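Minutes of the November meeting, Fotidcombe Computer Reuse Group
Held in the back workshop, start at 6:30 in the evening
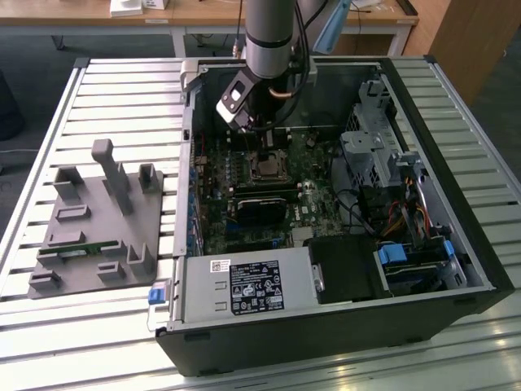
Question put to the meeting: In what order do we take a desktop computer apart when we want to keep the parts for use again?
Answer agreed by the meeting: First the power cord comes out of the wall, then the side panel comes off, then the cables are released, then drives, cards and memory, and the processor only when somebody has a clean tray ready for it. The power supply comes out last and is never opened.

1. Opening and earlier minutes

The chair opened the meeting and welcomed two new members. The minutes from October were read. One correction was asked: the shelf for tested monitors is on the left of the door and not on the right. With this correction the minutes were accepted.

The secretary asked that members speak one at a time, as the notes are written by hand and in a second language. The meeting agreed to this.

2. The order of work on desktop towers

The longest part of the evening. At present every bench has its own habits, and a tower which is started by one member and finished by another often has a screw or a cable missing. It was proposed to have one written order for everybody. The following was discussed and accepted.

The tower is laid flat on its side with the open side up. Members who like to work with the tower standing may do so for cleaning only. When it is flat, the board can be reached from all directions and small screws do not fall so far.

A member asked about the drive bays with blue latches, which we meet often in the Dell office machines. The blue plastic is the part meant to be touched by hand. It should be pressed or pulled with fingers. Please do not use the screwdriver as a lever on it. We have had several broken latches, and without the latch the bay is of little use to the person who receives the machine.

Cables: the red, yellow and orange ones come from the power supply and should be followed with the hand to the plug before pulling. Pull at the plug and never at the wires. A long discussion followed about whether to tie the bundle after it is free. It was decided to tie it with a paper band and not with a plastic tie, so that no cutter is needed near the cables later.

Graphics cards: the bracket at the rear is released first, then the small catch at the end of the slot, then the card is lifted straight. Some members did not know about the catch. It was agreed to show it again at the next practice evening.

Memory: each module goes directly into an antistatic bag. Two modules may share one bag only if they come from the same machine, and there must be a piece of card between them.

3. Processors and sockets

Two opinions were heard. The first opinion is that the processor should stay in its socket, with the lever closed, until there is a real need for it. The second opinion is that processors should be collected in a tray, as they are easy to store and the boards are often scrapped anyway.

After discussion it was agreed: if the board is marked good, the processor stays. If the board is marked for recycling, the processor is removed and put in the tray with its model written on the label. The lever is opened slowly and with one finger. The socket must not be touched inside, also not with a cloth.

The question of old thermal paste was raised. It should be wiped off the same evening, with a lint-free wipe and a little alcohol. One member said that toothpicks are good for the corners. There was no objection, if they are wooden ones.

4. Power supplies

The rule from last year was read again, as it is important. The power supply is a closed metal box and it stays closed. It is removed as one piece, the label is read, and the wattage is written on the sticker. If the label cannot be read, the unit goes to recycling, even when it seems to work.

It was reported that power supplies are at the moment piled on the floor under the window. This is not good for them and not good for our feet. They will be moved to the lower shelf, with labels to the front.

5. Labels and barcodes

The parts list is now kept in Galero, and the members who use it are mostly satisfied. The complaint is that some people remove the original stickers from the parts because they think it looks cleaner. Please leave all maker's labels and barcode stickers in place. Our own label goes beside them and should not cover any printed text.

It was asked if the labels could be larger. The chair will try the next size when the present roll is empty.

The secretary noted that handwriting on the labels is a problem. A 1 and a 7 should look different. Please also write the bench letter, so that we know whom to ask.

6. Tools and benches

Requests from members were collected:
Magnetic screw trays, 5 pieces. Accepted.
Long Phillips screwdrivers, 2 pieces. Accepted.
Wrist straps, 3 pieces, to replace the ones with a torn clip. Accepted.
A second vacuum cleaner. Not accepted now, will be looked at again in spring.

The order will be placed with Tsuchiya, as before, and delivery is expected before the practice evening. Members are asked not to buy tools themselves and bring the receipt after.

About slatted tables it was said that they are good for air and for dust, but small screws go through the slots. The proposal was to put a flat mat under the tower when screws are being taken out. A light-colored mat is better, as black screws can be seen on it. Accepted with one vote against, from a member who finds that mats slide.

At the end of the evening the tables should be brushed clean. Covers which were removed go back together with their own machine, also when the work is not finished. We have now on the shelf side panels which fit to nothing we own.

7. Machines for the Lurkholm school

The school in Lurkholm has asked for desktop machines for its reading room. They do not need strong graphics, but they ask for quiet ones. It was discussed if the graphics cards should be taken out before delivery. Where the board has its own display output, the card will be removed and kept by us. Where it has none, the card stays and its fan is cleaned.

All drives must be wiped before the machines leave the workshop, also the drives which come to us as new or empty. The wiping is noted on the sheet with a signature. A machine without signature on the sheet is not delivered.

The transport was not decided. The van is possible in the afternoon only, and the school closes at 3:00. The chair will write to the school and ask if somebody can receive the machines later.

8. Other matters

The heating in the back workshop was said to be too low. Members are asked to keep the door closed.

The kettle has a new cable. Cups should stay on the side table and not be carried to the benches.

One of the new members asked if it is allowed to take parts home for practice. It is allowed for parts marked for recycling, if it is written in the book.

Actions
Chair: letter to the Lurkholm school, tool order.
Secretary: clean copy of the order of work, one for each bench.
All members: original stickers stay on the parts, power supplies to the lower shelf.

The meeting was closed at 8:15. The practice evening will be announced by message.

Minutes written by the secretary.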